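robotics club, Saturday thread – jewelry sorting week. long one sorry

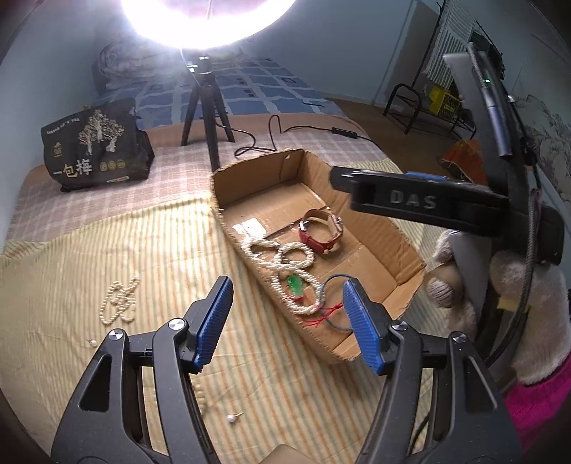 1/ The task
Watch, pearls and the green pendant go in the cardboard box. Earrings too. Two people, one gripper each, no fingers allowed on the goods. Every try gets logged for the Kisthorpe meet in July

2/ Pearls are the worst. Grab one loop and the whole rope comes with it, then it twists round the red string and you're untangling for ten minutes. Samina Ghumman says go for the end of the strand, never the middle. She's right, annoyingly

3/ Watch is easy if it's standing on its side. Pads close on the strap, lift, done. Flat on its face = forget it

4/ Earrings. ugh. Pinch the bead not the stem. Stem just spins. We've got 30 earring tries so far and I only want to keep the last few

5/ Lesson learned the slow way – watch your speed. Everyone rushes the last inch. The Rukodville team apparently count to two before they close, we're stealing that

6/ Numbers for those who asked: 268 good runs, goal is 900 before the meet. Yes I know. Pls come help

7/ Sandhu has the sign up sheet, evenings are wide open. New poeple start with the watch, you get pearls when you've earned them

8/ Also whoever has the Zerkness workbook, page with the scoring table, send me a pic tonite. Need it before I redo the log

9/ ok back to it, next run at 4:15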